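Kitchen cell, arm on pedestal – monthly check, September
Checked by: Tatiana Baláž. Second pair of eyes: Damilola Okonkwo
Sheet goes back to Ľubica Kadlec, same day please

1. E-stop, both buttons
OK. Pressed each one twice, arm dropped out both times. Left button label peeling, still readable.

2. Pedestal bolts
OK now. Rear left took a quarter turn. Marked with paint pen, check the line next month. If it moved again tell Kvido before anyone runs it.

3. Cable, base to controller
Not great. Strain relief loose at the controller end, zip tied for now. New one on order from Kováčik. DO NOT sign this off til it's in.

4. Joint noise
Slow sweep, all joints, hand off the enable between each. Slight tick on joint 2 going down, none going up. Same as last month. Leave it.

5. Gripper fingers
Pads worn, swapped both. Old ones in the Tirkon box. One spare set left – somebody order more.

6. Speed limit
Was set to 40 percent, should be 15 for anything with a person at the counter. Changed back. Who changed it?? Write it in the log if you need it higher.

7. Layout against the sim
Opened the sim kitchen and went over it with Damilola. Pedestal goes beside the counter with a strip of floor between, arm facing the island. Ours matched once we nudged the pedestal over. Closest things to the arm on the island are the red pen and the egg, so start the reach test with those. Toaster stays on the other counter, near end. Don't swap in the tall Gallau one, collision box is wrong for it.
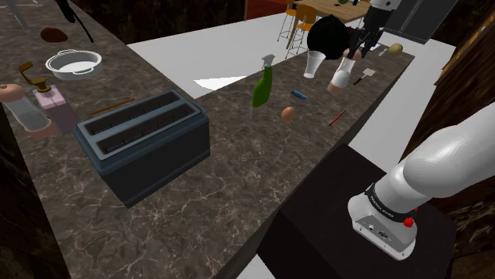
8. Reach test
Pen fine. Egg fine, used the rubber one. Glasses not tried, ran out of time. Emília has the cell at 2, she can do them then.

9. Floor and walkway
Wiped under the pedestal. Tape line scuffed on the walkway side, needs redoing befor the next visit.

Open: items 3, 8, tape from 9.
Arm released for slow speed only. – T.B.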